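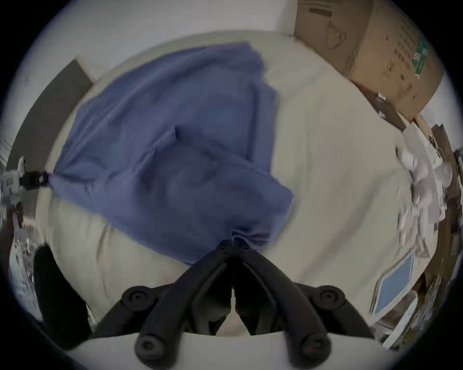
riet_j
Does anyone else fold the big blue cloths right on the mattress? I haven't a table wide enough, so I spread mine out, pinch two corners and pull till the creases ease (mostly!).

MeiG76
Oh, I do love a bed for folding, but I'd shake it outside first, Riet. Pulling at corners stretches the hem, and my favourite Drallton throw went all wavy that way.

saturnino
Can't agree, Mei. I've pulled corners for years and never had a wavy one. Go gently and it's fine.

riet_j
Gently it is, then. I'll try the shake too, once the wind drops.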